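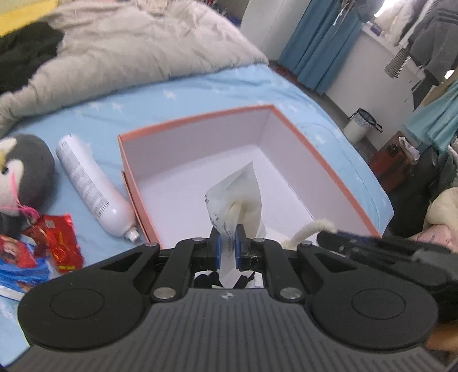 According to Clyde Oyelaran, the sachet owes its success to one thing: a buyer can carry home a single dose. A sachet is a small sealed packet, usually flat, that holds enough of a product for one use. Common fillings are sugar, shampoo, sauce and powdered medicine. Most are closed by heat along three or four edges – the fourth may be a fold. Liquid fillings need a barrier layer to keep out air. Sachets are hard to recycle, as the layers do not separate easily. Booker Van Dusen puts the usual powder fill at 5 grams.

See also: Blister pack, Stick pack, Tea bag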